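About Us

Nemow is a records office. Started with one room and a lot of cabinets, now two floors and still a lot of cabinets. We keep paper for small clinics, builders, a couple of school districts. They call, we find it, we send it. That's the business.

How the robot came in

Last May we signed on with Tsikata for one humanoid. Job name is Runach, that's also what we call the machine, saves time. It does low shelves and cabinets. Files in, files out. Slow at first. Still slower than a person on a good day, but it takes the floor-level stuff and our knees are thankful.

Were there worries? Sure. People asked strait out if this was about cutting jobs. Answer was no, put in writing, still no. Same crew as before.

What changed for the staff

Less bending. Less carrying. More time on the phones and on the requests that need a human to read bad handwriting. Two of the clerks now run the robot shifts, they got trained for it and the pay went up with it. Lunch is at a set time now, which not everybody likes. Also everybody labels boxes properly, finally, the machine made us do it.

We ran a first test with 300 boxes. 295 ended up in the right place. The other 5 we found by hand, one of them took a whole afternoon. Labels were ours, wrong from years back, so we fixed those and kept going.

Each shift the clerk gets 30 minutes for set up and checks. Was less, people complained, they were right.

At the cabinet, blue files, robot hands at work: 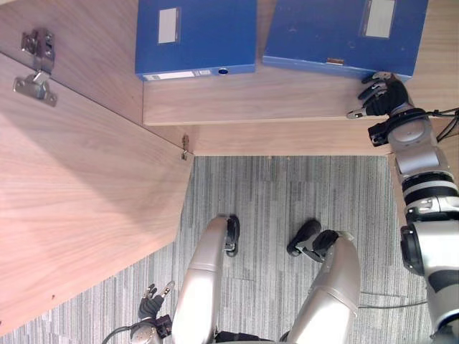
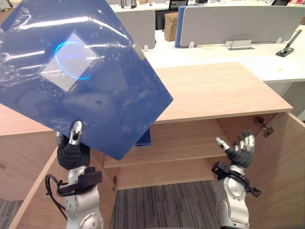

What's next

Second site, Ukach, opens when the shelving gets there. Same deal for staff: training first, machine after, no one moved to a new task without being asked. If you are a client your contact stays the same, same number, same people picking up.

Want to visit? Call the front desk, we'll find you a time. Parking is around back, the sign is small so go slow or your going to miss it.

Page updated 04/09/2026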